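The Left Finger

Hortensia Insaurralde had kept the Arcombe gripper alive for two winters, and she did not trust it after lunch. In the morning it closed evenly. Later in the day the left finger came a little late, like a person who has heard his name and finishes his tea first.

"Is it the spring?" asked Guoqing Wan.

"I changed the spring in December."

"Then the screw behind it."

She gave him the small key and the notebook. He wrote 234 at the top of a new page — the number of closings since she had last cleaned the rail — and went to try it on the cup.

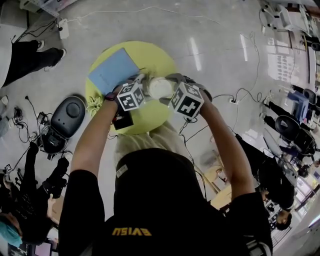 "Slowly," she said. "Listen to it."

He listened. There was a dry click, very small, before the finger moved. She knew this click. Old Mornari, who taught her the trade, used to say that a dry click wants grease and a wet click wants a new part, and he had been wrong only with the Warnex machines.

She took the grease from her pocket and put one drop on the rail.

"Again?" asked Guoqing.

"Again. Eight times, and write each one."

He bent over his work, and she pulled her chair nearer to hear.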